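The Spinner Rack Economist Has Some Doubts

The woman who tracks souvenir shops for a living does not buy souvenirs. She asked that her name be left out, on the grounds that half the shopkeepers in Brollunville still talk to her and she would like to keep it that way. For the past several years she has advised small gift and jewelry shops on what to stock, where to put it and, more often than they would like, what to stop selling.

We met in a coffee shop across from the old ferry landing in April, before the season started. I came with a simple question: is "handmade local" worth anything to a shop anymore? I have seen the words on too many cards to believe them, and I expected her to talk me out of it. She didn't try very hard.

"It's worth something on the card," she said. "I'm less sure it's worth anything on the books. People tell you they came in for local work. Then you look at the register and they bought a magnet."

Brollunville has 63 shops that sell gifts of one kind or another, by her own list. The town's promoters like to say visitors come for the crafts. She thinks they come for the water and end up in the shops when it rains.

I asked about the Wamberg fair, which is often held up as proof that small makers can earn a living. She made a face.

"Wamberg is a good weekend. I've been, I like it. But a maker pays 300 dollars for the table, drives there, sleeps somewhere, eats, and then somebody from the fair writes it up as a success because the parking lot was full. Full of who? Ask the makers what they took home and you get a very quiet answer."

Was there a number she trusted? She gave me one with a warning attached. A ring maker she worked with took in 4,000 dollars over a summer from racks in several shops. "Sounds fine. Then the shops take their share, and then there's the silver. She was working for less than the kid who sold me this coffee."

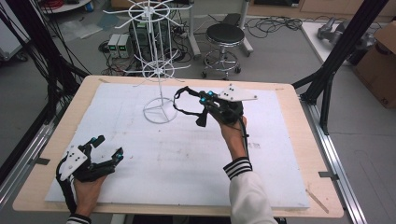
Photo: Timham Studio. Used with permission.

The rack itself is one of her long-running arguments. Most shops put earrings on a spinner next to the register, and most display catalogs will tell you that is the right place. She doubts it.

"Everyone repeats it and I have never seen anyone test it. Next to the register you get people turning the thing while they wait to pay. They aren't shopping, they're bored. I had one owner move hers to the window side, where there was light, and she sold more. But she also changed the prices that month, so what did we learn? Nothing, really. I tell that story and people only hear the part about the window."

It was the sort of answer I had hoped for and was a little let down to get. She would not let even her own best story stand. When I said so she shrugged.

"You asked what I know. Most of what I know is that one shop did better one summer."

She was harder on the stickers. Tomar, a seal program that came to the region with a lot of fanfare, lets a shop mark goods as locally made for a yearly fee. I had read the brochure and found no mention of who checks.

"They visit," she said. "Once, when you sign up. After that it's a form." She put down her cup. "I don't think they're crooks. I think they started out meaning it, and checking costs money – so does hiring someone who can tell a cast ring from a hand-cut one. A buyer sees the seal and figures somebody looked. Somebody did look, once, at a different box of rings."

So should a shop drop the seal? Here she was less firm than I had expected. Some of her clients swear it brings in older customers. She has no way to prove them wrong, and the fee is small enough that she has quit fighting about it.

What she does push is price. Too many shops, she said, set earrings at 30 dollars a pair for no better reason than the shop next door did. The makers then build down to that price, with thinner wire and quicker work, and everyone's rack begins to look alike.

"Then the owner calls me and says handmade doesn't sell. Well, I've seen what's on the hooks. I couldn't tell you it was handmade either."

I asked whether she saw any of this getting better. She looked out at the landing for a while and said one of the bakeries was doing well. Then she asked if I was going to finish my muffin.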